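Research > Shared Methods > Tabletop Sorting

6 min read

3.2 Rules for resetting the work area

The rule we are happiest with is also the shortest: every part has a home tray, and an episode may not be labeled until each part has been checked against its home. Riaan Joubert drafted it for the Prikora task set, where small push-button switches have to be sorted by a two-arm robot. Before the rule, two annotators could look at the same moment and disagree on whether the task was finished. Across 124 episodes labeled under it, they disagreed on 17, and we were delighted to see how quickly those could be settled!

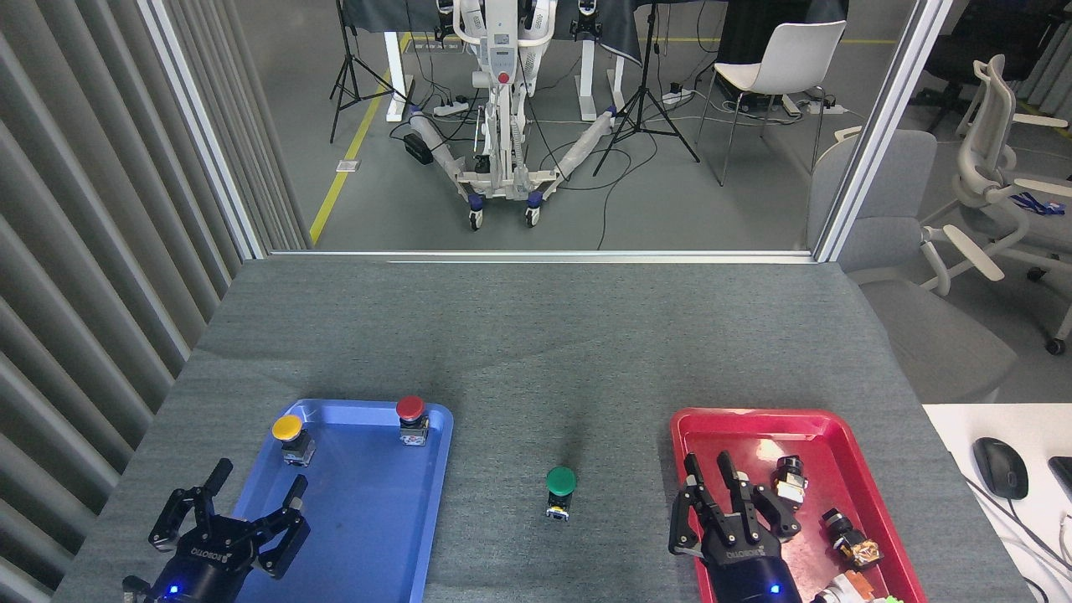
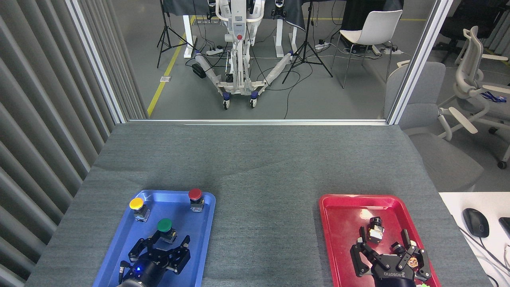 Figure 4. Switch sorting with a blue and a red tray. Top: the green switch stands on the felt between the trays. Bottom: the green switch is on the blue tray with the yellow and red ones.

We ask labs to write down three things before the first episode: which tray is home for each kind of part, what counts as being inside a tray, and who may reach into the work area between runs. The second needs the most care. Petronella Kruger proposed that a part resting on a rim counts as outside, and the Flatau group has since taken up the same wording (their draft allows 30 seconds for the check, which we think is generous). Bare switch bodies and capped switches are logged as separate kinds, even when they come from the same box.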